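Has anyone been to the robotics open day at Grivero?

Posted by Nathalie Bélanger, September 24, 2021

My daughter is mad about robots and I've just seen that Grivero lets people in to watch the folding demonstration. We'd be travelling quite a way. Is it worth it for a twelve-year-old, and do you get to see anything close up or is it all behind glass? I don't want to spend the day looking at posters!

Manon Pelletier

Yes, go! We went in August and I'm still boring my friends with it. No glass where we were, you stand right by the table while they work, and they're happy to talk if you pick a quiet moment.

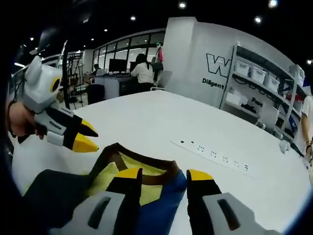
Laundry is the big subject there at the moment, and I never thought I'd find it so gripping (sorry). They do the job by hand first, using tools shaped like the robot's fingers, so that the robot can learn from the recordings later. Look for the bright yellow tips - once you've spotted those you can follow every little pinch and tug on the cloth. A crumpled heap like the dark and blue one on the big white table is much harder than a neat shirt, because you can't tell where one thing ends and the next begins. The guide told us they'd done 2,234 folds and still meet new tangles. My son asked 8 questions in a row and got a proper answer to every one.

Book early if you can, our group was full. Wear comfy shoes too, you're on your feet for most of it.

Aiguo Jin

It's ok. Parking is bad. The cafe shuts at 3.

Chia-hao Tseng

Agree with Manon, I loved it. The talk at the start goes on a bit, but the table part makes up for it. I got chatting to another visitor and we both stayed for a second go - the pile looks different from every side, so do walk round if they let you.

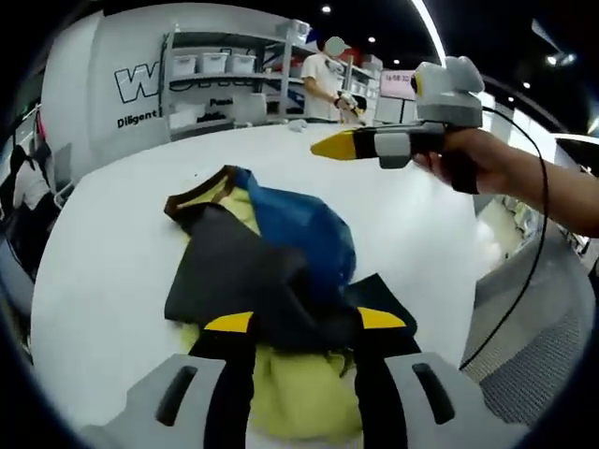

Two grippers at the clothes table, one pile between them.

A twelve-year-old would be fine. Mine is nine and only got restless in the talk. Ask at the desk whether there's a hands-on slot that day, they don't always put it on the website.

Contact us | Copyright Golestani Community Help | Back to top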